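Fixing big letters to a black cloth backdrop without ruining either

Posted in Crafts and Displays, 166 views, 2 replies

Skollell

I have been asked to do the backdrop for our stall at an indoor craft and mending fair in August. The stall is one long table with a black cloth hung behind it, and we want a word across the cloth in large cut-out letters, each one a different colour. The letters will be card, the biggest the height of my forearm, with a coloured border round each.

Last year I used double-sided tape and it was a mess. Two letters were on the floor by lunchtime and the tape left grey marks on the cloth that have never washed out. The cloth also creased badly in the bag and looked awful behind the table all day.

What I need to know is:

How do I fix the letters so they stay up from nine until four but come off again without damage? We want to use the same cloth next year.

Does it matter that the cloth hangs in folds, or do I have to get it flat?

We mend clothes, so there will be jeans and shirts on the table in front. Do I need to raise the letters so they can be seen over them?

The hall has a pole we can hang the cloth from, but we are not allowed to put anything into the walls. My budget is small. I have an iron, a sewing machine and plenty of pins.

Sinell

I have done this for a few years with black cloth and card letters. The method I use now is hook and loop tape, the sew-on sort for the cloth and the sticky sort for the card.

Sew short strips of the soft side to the cloth where each letter will go. Black on black does not show, so it does not matter if you leave them on all year. Stick the rough side to the back of the card. A wide letter wants a piece at the top of each upright and one at the bottom. A narrow one such as an I can manage with two, one above the other, but put them as near the ends as you can or it will swing and sit at an angle.

Use thick card. Thin card curls when the hall warms up and then the edges come away from the cloth. If you have already cut the letters from thin card, glue a second layer on the back with the grain running the other way and leave them under some books overnight.

On the colours, pale letters show up well on black, but give them two edges, a thin white one next to the letter and then a darker shade of the same colour outside it. It is more cutting out but you can read it from the door. Light blue with dark blue round it works, and so does pale pink with a strong pink.

Soft folds are fine. The cloth will not hang completely flat unless you stretch it on a frame, and I would not bother. What you do want to get rid of is the sharp creases from folding. Iron on the back, hang it the night before if they will let you in, and after the fair roll it round a cardboard tube. Turn up the bottom hem and run a length of chain through it if it moves about.

Work in this order on the day:

1. Hang the cloth and let it drop before you touch the letters.

2. Put up the middle letter first and work outwards. If you start at one end you will run out of cloth at the other.

3. Add any small cut-outs along the top edge once the word is up, so you can see where the gaps are.

4. Lay the clothes on the table last and keep them low. A pair of jeans laid out lengthways on the tabletop leaves the letters clear behind it, so you should not need to raise anything.

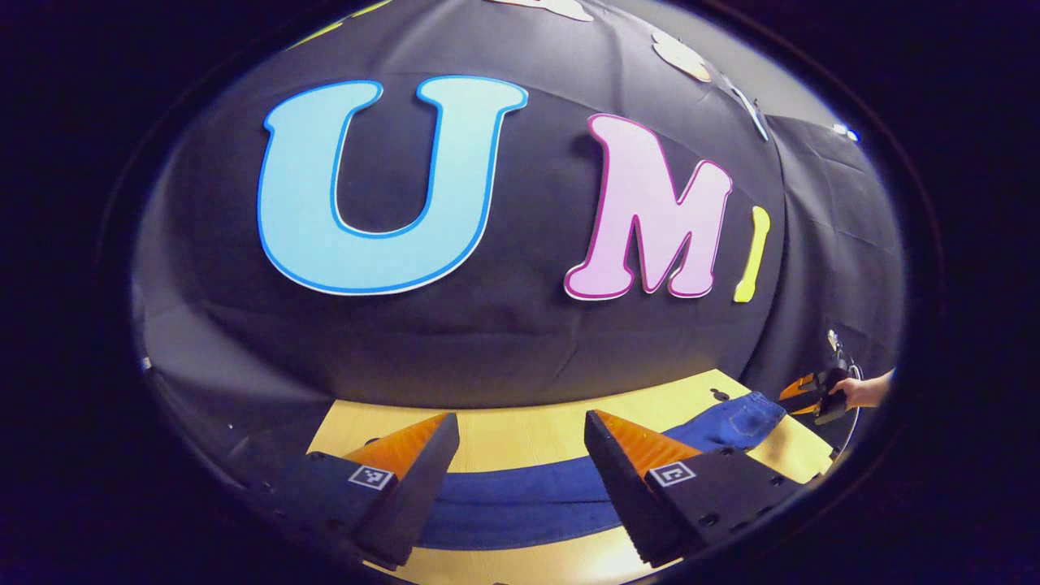
5. Walk to the far side of the hall and read it from there. Move anything that looks too close to its neighbour.

Take spare card in the same colours. Letters get bent in the car.

Ditisix

Just use safety pins. Pin from the back of the cloth through a loop of masking tape on the letter. Takes ten minutes and costs nothing.

Rind, our local market group, lends out backdrop stands as well, so ask if there is something like that near you. Then you don't need the pole.

Skollell

Thank you both. I will sew the strips on this weekend and keep the safety pins in the box as a spare. The card I have is thin, so it looks as if I am doubling it up. The pole is free with the table so I will stick with that.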